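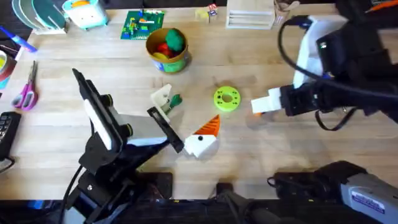

Triltholm wrote:
I'm teaching a pair of arms to put small parts away by remote control, and I can't decide how tidy the table should be while I do it. I drive both arms by hand from a pair of leader arms and record every run. At the moment there's a lot about – a green baseplate, a toy toaster, a dish rack, scissors, a calculator – and the lime-green ring and the snowman are lying between the two grippers. I've got 1150 runs saved. Should I clear the table and start again?

Hullov wrote:
Yes, clear it. Keep the ring, the snowman and the tub. Get one task going on a bare table, then put things back. I lost most of December to a messy set and ended up deleting the lot.

Bunting wrote:
I disagree. If it only ever sees a bare table it will fall over the first time someone leaves a pen out. I'd leave the clutter and move it every 8 runs.

Hullov wrote:
Moving it is fine once the grasp works. Does the grasp work?

Triltholm wrote:
With the left arm, mostly. The right arm is worse, but I think that's my driving. I get impatient and close too early. Wrist view, posted 9/1/20:

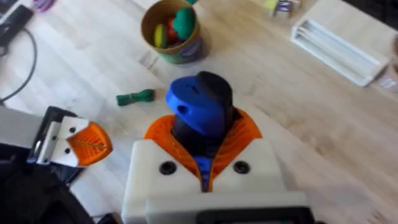

Wrist camera, small green piece to the left of the blue finger.

Bunting wrote:
Your fingertip is blurred there. Are you driving fast? Slow down near the part and stop before you close. I'd throw out any run where you had to grab three or four times.

Hukia wrote:
Don't throw them out. A missed grab followed by a good one shows it how to recover. Tag them and train with and without.

Bunting wrote:
Only if the miss was a near one. Waving about over the table teaches it to wave about.

Triltholm wrote:
OK. I'll tag the bad ones, keep the clutter and drive slower. Will report back on the right arm.

Contact us | Copyright the forum and its posters | Back to top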